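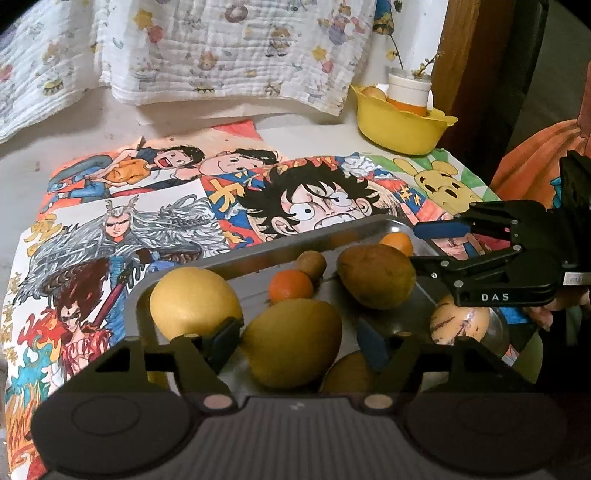 Fruit in a metal tray, on a table covered in drawings.

The lot came in from a house in Brundmont: one shoebox of studio portraits, a bundle of letters, and a tintype in a broken case. Geeta Negi had bought it unseen for 57 dollars. She set the shoebox under the lamp at four in the afternoon and began writing the listing.

Most of the portraits had a name on the back in brown ink. The photographer was nearly always Rissanen, whose stamp gave an address on Canal Street in Rerlow. She typed the names in the order they came out of the box and noted the corners, the foxing, the missing tax stamps. It was dull work and she liked it.

Seven of the cards showed the same man. In the first he was about twenty and had a private's jacket on. In the last he was old and his collar was too big for him. On the back of each one somebody had written "Not Albert."

She checked the ink with a loupe. It was the same hand all the way through, a woman's hand, she thought, with a long cross on the t. The letters were in the same hand and were signed Lavinia. 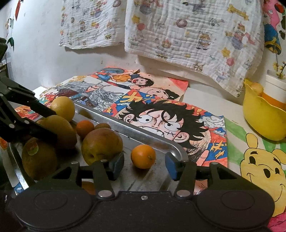
Geeta read the letters standing up. Lavinia had married Albert in March, a month before his regiment left, and a man had come back to her after the war with Albert's coat and Albert's discharge. She had let him in. She wrote to her sister that he was kind to the mule and could not sing. The next winter he walked to Trundum and back and brought her an orange, a small one with dimpled skin and a dark spot where the stem had been, and she kept it on the sill until it went hard. Albert would have eaten it on the road, she wrote.

There was nothing in the letters about sending him away. The last one, written when her eyes were bad, asked the sister to come for the burial and to call him Albert in front of the minister.

The tintype was the only picture without writing. It showed a different young man, with a wide mouth, open a little as if he had been talking. Geeta turned it over twice and put it back in its case.

A dealer had already offered her 2,000 for any identified soldier with letters. She looked at the line on the screen where the name was supposed to go. She typed "Albert," took it out, and typed "Husband of Lavinia." Then she got a second sleeve for the tintype and wrote the same thing on that.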